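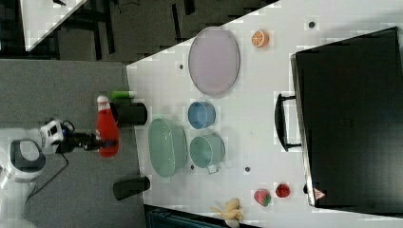 Slide 1: a red squeeze bottle and a black cup on a white tabletop.

TALK NOTES, February guild meeting
"Finishing What You Started (Or Admitting You Won't)"

Leave slide 1 up while people find chairs. Wait for the coffee urn to stop hissing. It takes longer than you think.

Opening. I have been quilting long enough to own 6 unfinished tops and one finished opinion, so tonight you get the opinion. Show of hands: who has a project older than their car? Keep your hand up if you still like the fabric. (Pause. Most hands go down. Let them enjoy it.)

The Flondargate top. Hold it up by the corners, wrong side out first so they see the seams. I started this as a block-of-the-month and lost interest at the setting triangles, like a sensible person. It has 1507 pieces. I know that because the pattern cover bragged about it, and I bought it anyway. Turn it around. Point out the block that is upside down. If someone in the front row has already spotted it, congratulate her and move on.

Why things stall. For me it's nearly always borders or backing. Borders mean measuring through the middle of the quilt, and I would sooner clean the oven. Backing means spending real money on the side that faces the mattress. Tell the Kyriakidis story here: drove to the shop for backing, came home with a jelly roll, some very nice buttons and no backing. Don't tell the second half of that story. It's long and my husband comes out of it better than I do.

What I do now. One bag per project, pattern in the bag, and a note pinned to the top layer with the next step on it. Write the step small. "Finish quilt" is a threat. "Press seams on row four" can be done before supper. Pass the Noten bag around, and ask for it back this time.

Thread. Somebody will ask. I piece with Dirix in gray, for everything, and have a 300-yard spool on the machine as we speak. No, I don't match colors. Yes, I've been spoken to about it.

Letting go. I gave away 2 tops last year. One went to a woman who finished it in a weekend and brought it to show and tell, where I clapped. SLOW DOWN here, I rushed this part at the library.

Questions until they want the room back. Bring the spare rotary cutter for the raffle table, and check that it has a blade in it.

Related notes
- Borders Without Tears (Some Tears)
- Pressing Is Not Ironing, and Other Arguments
- What to Do With a Jelly Roll You Didn't Need
- Hand Binding in Front of the Television
- Show and Tell: A Survival Guide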